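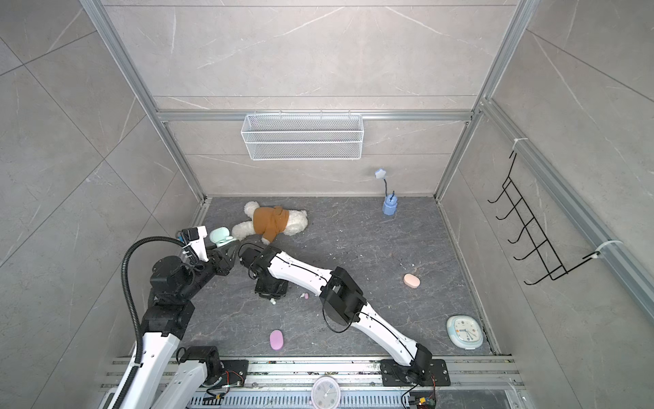 A wire basket and a row of hooks, waiting for takers.

I have come around, slowly and with some grumbling, to the idea that most things belong on a wall. For years I was a floor person. The bear in his knit sweater lay wherever he landed, the alarm clock ended up flat across the floor from him, and a bar of soap could wander surprisingly far from any sink. Then I bought a mesh basket from Arnimo and hung it up, and for 2 whole weeks I put nothing in it at all - I just liked knowing it was there. I suspect plenty of you own a basket like that, and a few good hooks besides. Start with the soap, I'd say, and let the bear stay down a little longer.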